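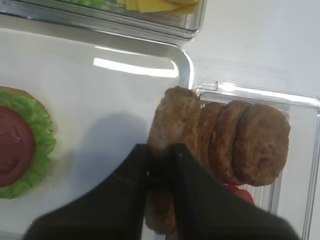 Interim Progress Report to the Gurklow Fund
Project: Broken Promises and Repair in Family Life
Grantee: Prodameo Center for Applied Ethics
Reporting period: second, ending in August

1. Purpose of the grant

The grant supports a study of what people owe one another after a promise within a family has been broken for good reason. The standard cases in the literature concern strangers or business partners. A parent who misses a school play to sit with a sick relative has done what was required, yet most people believe that the child is still owed something. The project asks what that something is, whether it is a duty or a kindness, and how ordinary families talk about it. It has a philosophical strand, based at the Center, and an interview strand carried out with our partner, the Goicoechea Institute.

2. Work completed in the period

The philosophical strand has produced two draft papers. The first argues that a justified breach leaves behind a duty to explain, and that this duty is owed to children as well as adults once they are able to understand a reason. It was presented at an internal workshop, and the comments received have led to a substantial revision of the middle section. The draft had treated explanation and apology as two names for the same act. The revised version separates them. A person may owe an explanation without having anything to apologize for, and the cases that had given the most trouble become easier to describe once this is allowed.

The second paper is at an earlier stage. It considers whether a promise made to one child can be outweighed by a need of another child in the same household, and whether the parent's standing obligation to treat the children fairly is already part of the original promise. The authors do not yet agree on this point. The present draft sets out both positions, and a decision on whether to publish it jointly or as an exchange will be made in the next period.

The interview strand completed 30 family interviews. Each was conducted in two parts, one with a parent or guardian alone and one with the parent and child together. Children were free to leave the joint session at any time, and the interview guide was adjusted after the first sessions, when it became clear that the word "obligation" was getting in the way. Interviewers now ask what would be fair and what would make things right. The transcripts are richer for it, although the early sessions cannot be compared directly with the later ones on every question.

The short written survey closed with 2,752 usable responses. Respondents read a set of brief stories in which a promise is broken and were asked what, if anything, the person who broke it should do next. Coding of the open answers is under way.

3. Early observations

We offer the following with caution, as the coding has not been checked by a second reader.

Parents in the interviews often described making up for a broken promise with a treat or an outing. Children more often spoke about being told in advance, or about being told the real reason. In several joint sessions the parent was surprised by this. One child said that she had not minded missing the trip and had minded hearing about it from her brother. Remarks of this kind bear directly on the first paper, and a selection will be used in it with permission.

Survey respondents were willing to say that a person had acted rightly and also that the same person should do something to put matters right. They did not seem to find this combination strange. This does not settle the philosophical question – people may hold views that do not fit together – but it does suggest that the position defended in the first paper is close to common belief.

4. Public materials

A discussion booklet for parent groups, produced under the project name Dreltia, was printed in a run of 800 copies and distributed through public libraries and parent associations. It contains short cases, each followed by open prompts for conversation, and offers no verdicts. Some group leaders have asked for suggested answers. We have declined to add these to the booklet but are preparing a leader's note that explains the main considerations on each side. An evening discussion series based on the booklet meets on the first Wednesday of the month at 7:00 p.m. and will continue through the next period.

5. Difficulties and changes to the plan

Recruitment of families with children over 12 was slower than expected. Older children were less willing to take part in a joint session, and the Institute has proposed offering them a separate interview instead. This requires an amendment to the ethics approval, which has been submitted. Until a decision is received, no further interviews with this age group will be scheduled.

Transcription took longer than the original timetable allowed. We have moved funds from the travel line to cover additional transcription hours, within the limits permitted by the grant agreement. The total budget is unchanged.

6. Plans for the next period

The first paper will be submitted to a journal. Coding of the survey answers will be completed and checked, and a summary of the results will be sent to the Fund before it is released to the public. The leader's note will be tested with two parent groups prior to printing. We also ask the Fund to confirm whether the closing workshop may be held at the Goicoechea Institute, as its seminar room must be reserved well in advance.

A statement of expenditures is attached under separate cover.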